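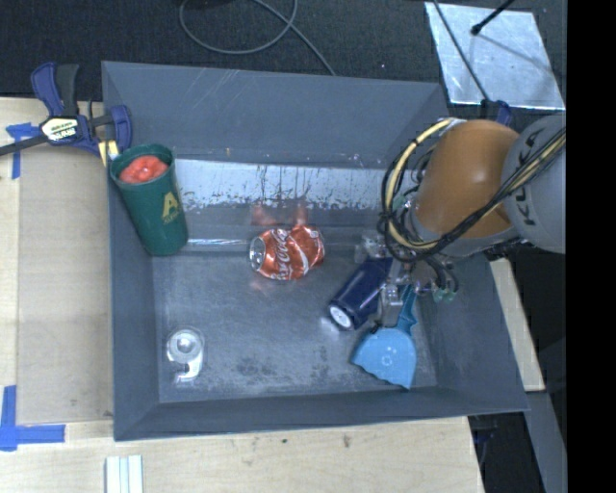
Projektbericht: Vorsortierung gemischter Haushaltsgegenstände aus einem Sammelbehälter

1. Aufgabenstellung

Im Projekt Veneck wurde untersucht, wie sich lose eingeworfene Gegenstände nach Form und Verwertungsweg ordnen lassen. Betrachtet wurde ein grauer, rechteckiger Behälter mit hohen, schrägen Wänden, der auf einem Tisch mit heller Holzplatte steht. Zu unterscheiden waren Mehrweggeschirr, Getränkeverpackungen, Haushaltsgeräte und Kleinteile.

2. Gegenstände

Ein grüner Becher vertritt das Mehrweggeschirr. Als Getränkeverpackung dient eine zerdrückte Coca-Cola-Dose. Ihr Mantel ist geknickt und gefaltet, der Schriftzug bleibt lesbar. Ein dunkelblauer Zylinder in Form einer Dose oder kleinen Flasche wurde getrennt erfasst, da die Kontur allein keine Zuordnung erlaubt. Die hellblaue Kehrschaufel gilt als Haushaltsgerät. Sie ist wegen der breiten, fächerförmigen Schaufelfläche und des abstehenden Griffs das sperrigste Teil. Hinzu kommt ein kleines, teils klares, teils weißes Objekt, geführt als Kleinteil.

3. Durchführung

Die Versuchsreihe umfasste 300 Einwürfe in 8 Blöcken. Nach jedem Einwurf wurden Lage, Überdeckung und Abstand zur Wand in das Protokoll Mevov eingetragen. Eine Lage galt als frei, wenn kein anderes Objekt die Kontur überdeckte. Insgesamt liegen 1317 Einzeleinträge vor. Doppelte Einträge wurden vor der Auswertung gelöscht und sind darin nicht enthalten.

4. Beobachtungen

Zylindrische Teile rollen auf dem Behälterboden nach und kommen häufig schräg zur Wand zur Ruhe. Verformte Dosen bleiben eher am Auftreffpunkt liegen. Die Kehrschaufel überdeckt bei ungünstigem Einwurf benachbarte Kleinteile. Die Einteilung nach Farbe erwies sich als unbrauchbar, weil die beiden Blautöne in der Liste nicht einheitlich benannt waren. Ab Block 3 wurde ausschließlich die Form verwendet.

5. Offene Punkte

Durchsichtige Objekte sind im Protokoll unterrepräsentiert. Für die Fortsetzung ist eine eigene Kategorie vorgesehen. Die Liste der Verwertungswege wird bis zum 8. Mai ergänzt.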